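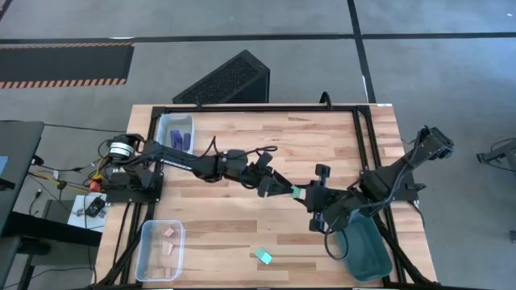 15/02/2025

Okay so the handoff planner finally got a full day of my attention and I'm wiped out, but in a good way! I started with the collision margin, because Hedar (our planner, still named after a typo of Danilo's) kept deciding that two grippers near the same block meant certain doom. It would just sit there replanning. 1431 replans in one log, I kid you not. I gave the grippers their own margin, separate from the rest of the links, and the left arm stopped being such a scaredy-cat.

Then Bernice looked over my shoulder and asked why both arms were running off different clocks. Um. Great question. The right arm's joint states were coming in 24 milliseconds behind, so the planner was always working with a slightly old pose. I'd been blaming the gripper offsets since before lunch (sorry, gripper offsets). 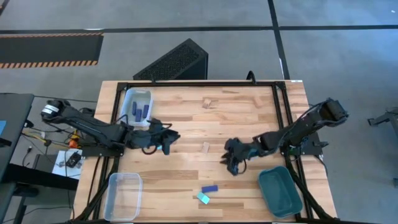

So I moved everything onto one timestamp and reran the sorting config, and the perception side started whining instead. It keeps merging blocks when they're close together, and it wants to call anything small and pale part of the table. Haris thinks the depth filter is too greedy and told me to drop it to 20 and see. I want to keep the old value in a branch first, I've been burned before.

Stayed way too late. Had cereal for dinner. Still need to write up the clock thing for Gráinne, and merge the margin change before Danilo rebases over it again.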